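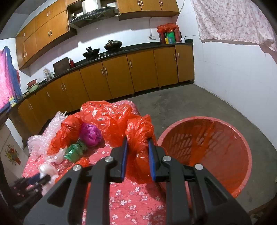 Blue pads on a fold of red-orange bag, bin waiting on the right.

I've had the Kestent hand-held gripper for 2 weeks now and I'm still finding excuses to use it! Plastic bags are my favourite test, as they're horrible things to pick up – no edges, no weight, and they slide off anything shiny. My old Cluseron (286 quid, and I wanted to love it) just shoved them about the bed.

The Kestent pinches a fold and hangs on. The blue pads have enough give that you don't need to squeeze hard, and the two fingers stay nicely parallel as they close, so I've stopped aiming at one particular corner and just go for any crease. Bubble wrap is trickier (come in from the side, not the top).

Moans? The trigger spring is stiff, and after 200 grabs my hand was properly sore. It's also quite wide across the arms, so narrow bins are a faff. I'd like a softer spring in the box, please, Kestent.

Four stars from me. I'm trying the Sadov pads on it next, if they ever arrive.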